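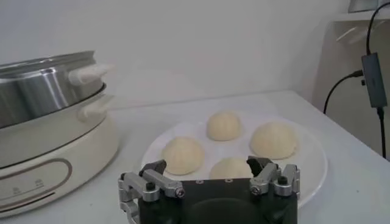
29/08/2022: Buns again

Third session of the robot elective and we are still on buns. Four of them, on a plate, next to the steamer, and the whole assignment is to get them off the plate and into the pot. I signed up for this class in June thinking we'd build something. So far I have mostly watched two arms think about dough.

Jomar Cabanatuan is on my team and he is a believer. He has already named our project Grukel and made a folder for it with a logo. I said maybe we should wait until Grukel can pick up lunch. He said that's the attitude that kept us at the bottom of the class board last time. Fair, I guess, but the board counts finished runs and doesn't say how many buns came out with a dent in the side. I asked Mr. Gatchalian if dents would be scored and he said "eventually," which is his answer to most things.

My problem with the task is the grip. Two black fingertips, one on each side of a soft ball of dough, and somebody has to pick how far they close. Too wide and the bun slides out. Too tight and you've got a pleated pancake. Jomar wants the program to learn that from recorded runs. The handout says teams should record 100 before training anything. We have 2 that I would show another person. I wrote the numbers in my notebook so he can't tell me later that it was more.

The other thing I don't buy is that this says anything about kitchens, which is how the Treltmont people pitched it when they gave the school the money. My grandmother can load a steamer while yelling at someone in another room. She has never needed the plate put back in the same spot before she starts. I moved ours over a little to see what would happen and Jericho asked me very politely to stop helping.
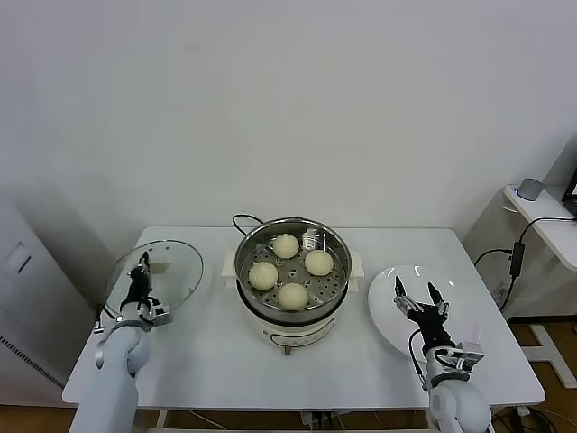 Photo: Jericho Gatchalian / Malabanan Robotics Elective

I'll put down what I liked, so this isn't all complaining. One arm has the glass lid by its knob side, up on edge, and the other is over at the plate with its fingers open, and the plate is empty. Four buns on the tray with space between them. I stood there longer than I meant to. Then I asked Jomar if he'd bet his own money on it doing that again with nobody touching anything, and he went to look for a charger.

We use this sign-out sheet where each run gets a label, and he wrote "SUCCESS" in capitals on his. I wrote "buns in tray" on mine. We argued over that for a while. To me a success is when you can walk out of the room.

Things to do before next time: find out who changed the speed setting, ask Dralten team how they hold the lid, get a new notebook (this one has flour in it). Jomar owes me 3 dollars for the vending machine. Also my battery is at nothing and I still have the reading for history.

We use cookies to remember your settings and to see which pages get read. By continuing to browse you accept our cookie policy. Accept | Manage choices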